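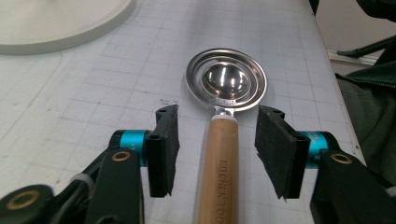 Wooden-handled measuring spoon on the gridded mat, ready for its turn on the stand.

How to sort out your utensils with a hanging stand

I put off buying one of these for ages. My kitchen drawer was the sort you have to wiggle open with a flat hand shoved inside, pushing down whatever had reared up overnight (the potato masher, nine times out of ten), and I'd sort of made my peace with it. Then in July I had a big clear-out and counted 21 things in there with handles. Twenty-one! For a household that mostly eats pasta and eggs.

So I bought a utensil stand, the carousel kind with a round base, a pole up the middle and a ring of curved hooks at the top. Mine's a Bekasby and it's plain white. There are plenty of others that look very much the same, so don't feel you need that one. I've lived with it long enough now to have opinions, and a few people have asked how I set it up so that it doesn't end up a jangly mess. Get the kettle on, it's not a long job.

What you'll need

A utensil stand with hooks
The contents of your drawer
A damp cloth and a dry tea towel
A bit of string or some small loops, for anything that won't hang
A table with some space on it, and something to cover the top

I do cover the table. Metal things getting shuffled about will leave marks on a soft wooden top, and mine has a nasty little dent from the time I didn't bother. A cutting mat is lovely if you've got one, or a big sheet of paper held down with a bit of tape. One with a grid printed on it is a bonus if you like laying things out in rows, and I do, I find it very soothing.

Step 1: Empty the drawer, all of it

Don't pick through it. Take everything out, wipe the drawer while it's bare (crumbs! where do they come from?) and put the whole lot on the table or a tray next to you. If you leave the boring stuff in, you'll only end up building the new arrangement round it.

Step 2: Decide what deserves a hook

My rule is that it has to be something I use at least 2 times a week. Whisk, measuring spoon, ladle, spatula, slotted spoon. The melon baller does not get a hook. Neither does the meat thermometer from Gralteo that I was so excited about and have used for one chicken.

Matching sets make this part easy, I'll admit. The wooden-handled sort look really nice hung up together, and if yours have something engraved down the handle you can turn them so the lettering all faces the same way. Mine don't all match, so I've put the wooden ones at the front and the ugly black plastic ones round the back where they can get on with things in private.

Step 3: Check how each thing hangs

Go through your chosen few and see what's at the end of each handle. A hole or a loop is what you want. If the hole's too small for the hook to pass through, thread a bit of string in and knot it. If there's no hole at all, either leave it for the drawer or drill one, and if you drill, give the wood a rub of oil afterwards. 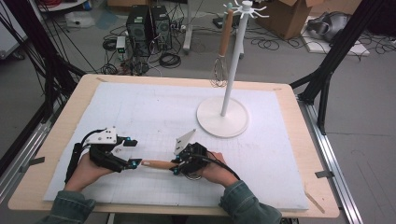

Whisks go up first for me. They're the bulkiest thing on the stand, what with that big round balloon of wire at the bottom, and if you leave them till last they've got nowhere to go and they tangle with everything. I had a slotted spoon stuck through one for an entire Friday evening and nearly lost my temper with the pair of them.

If you've got two whisks, put them on opposite sides of the pole. Next to each other, they bump and slide whenever you lift one off, and you'll end up pulling both down. Opposite each other, they help keep the stand balanced too.

Step 4: Work round in pairs

Carry on in the same way with the rest. Hang one thing, then hang something of a similar weight across from it. A ladle and a big serving spoon make a good couple. A light stand with all the heavy tools on one side will lean, and a cheap one might go right over when you grab something in a hurry. My first stand (from a market in Pleston, no box, no name on it) did precisely that, into the sink, while I was draining potatoes.

Leave 3 hooks free if you can bear to. I know it looks unfinished. But you want gaps to reach into, and there's always something new coming along, or a guest who washes up and hangs the colander on there to be helpful.

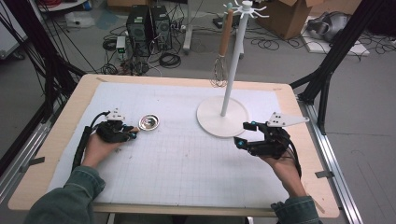

Small dishes and bowls won't hang, obviously, so they need a home nearby. I keep a little round metal one by the stand for bits and bobs: the odd teaspoon, a clip, the garlic clove I peeled and didn't need. It stops them gathering on the base, where they get in the way of the longer handles and generally make the place look scruffy.

Step 5: Find it a spot

Close to the hob, but not right beside it. Fat spits further than you'd think and you'll be washing clean spoons. Mine lives to the right of the chopping board as I'm right-handed. Have a practice reach before you commit, with a pan in your other hand, and check nothing knocks against the wall cupboards on its way off the hook.

Keeping it nice

Dry wooden handles with the tea towel before you hang them up. They'll drip down the pole otherwise and leave a ring on the base. Every few weeks I take the lot down and wipe the hooks, and if something's got dusty in the meantime it goes back in the drawer and loses its place.

I did one of these for my mum as well, using a Shevchuk stand with shorter hooks, and it was fine for everything except the ladle, which kept jumping off. A loop of string on the handle sorted it.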